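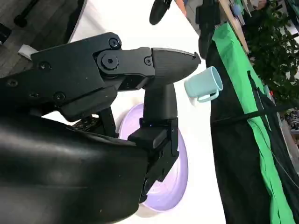 Photo: Sølve Sundqvist / Rernari

Film Print Loans and Study Screenings: Frequently Asked Questions

Who can borrow from the Bermúdez collection?

Universities, film societies, museums and festivals with a fixed venue. Private individuals cannot borrow prints but may book a viewing table at the Jitville reading room. Course instructors apply through their department, and the department is the party named on the loan form.

What formats are held?

The collection has 578 titles. Most are 16mm and 35mm release prints. Of these, 42 exist only as a single print and do not leave the building. Single-print titles are marked "R" in the catalog. If a digital copy has been made of an "R" title, the entry says so.

How far ahead should I apply?

Send the form at least 40 days before the first screening. Requests for August are handled early, and the form must reach us by the end of June. A late form goes to the back of the list. We do not charge a rush fee and we do not accept one.

Does a loan include screening rights?

No. The loan covers the physical print only. For most titles the rights holder is listed in the catalog entry, with the date the entry was last checked. Where the rights holder is unknown, we ask for a short written account of your search before we ship. Classroom use may be exempt in your country — ask your own legal office, as we cannot give advice on this.

What does the venue need?

For 35mm, two projectors with changeover. We do not lend archive prints for platter use. For 16mm, a projector serviced within the past year. The projectionist fills in the equipment sheet and signs it. Send the sheet with the form.

Can reels be joined or cut?

No. Leaders and tails stay on. Cue marks may not be added in any form, including removable tape. If a splice fails during inspection, stop and write to the print desk before you repair it.

Why is the running time different from the one in reference books?

Many prints are regional release versions. Some were shortened by distributors and a few carry scenes missing elsewhere. The catalog gives the measured length of our print in feet and the speed used to work out the running time. For silent titles the speed is a suggestion. Thiện Cù's notes on projection speeds are in the reading room, shelf 33.

Are the subtitles part of the print?

Usually. Check the field "Text on print." If it is blank, the print has not been inspected since the catalog moved to Cundis, and you should ask. We can supply a dialogue list for some titles. Soft subtitles are the borrower's job, and we like to receive a copy of the file afterward for the title folder.

How are prints shipped?

In cases we supply, by a carrier we choose. The borrower pays both ways. Keep the case and the inner cans together; they are numbered as a set. Return prints tail out, unless the label on the can says otherwise.

What if a print is damaged?

Report it within two working days. Give the reel number, the footage if you have it, and a plain description. Yi-chun Man at the print desk reviews all reports. Normal wear is not charged. Torn perforations over more than a few frames, scratches into the emulsion and water damage are charged at lab cost.

Can I take frame stills for a publication?

From the viewing copies, yes. From prints, only staff may do this. Allow four weeks. The credit line must name the collection and the film's rights holder. Stills already on file can be sent sooner — quote the still number from the catalog.

How should I cite a print?

Title, director, year, format, collection name, print number. Always include the print number when a title is held in more than one version. Dissertations should also give the viewing date.

Whom do I write to?

Loans and shipping: Chin-lung Tsao. Viewing tables and paper files: Dario Ferri. Damage reports go to the print desk only.

Contact | © Bermúdez Film Study Collection, Jitville | Back to top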